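**March 5, 2025**

The annual review of household stores at Astow was concluded this morning. Residents are thanked for their patience while the hall cupboards remained open, and Precious Shabalala is thanked for the new shelf labels.
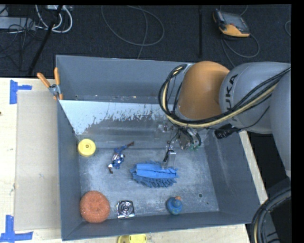
Mixed items continue to present the greatest difficulty. Under the arrangement adopted in December, toys and cleaning articles were to be stored separately, and this has been observed only in part. A grey bin may still hold a small action figure in blue and white, a round yellow disc or wheel and a blue textile item with a tufted fringe. Such bins will be sorted at the kitchen table on the first weekend of each month. Toys are to go to the playroom, and cloths to the laundry shelf.

Enquiries regarding the 26 unlabelled jars in the pantry should be directed to Themba Maluleke. The linen cupboard will be reviewed separately.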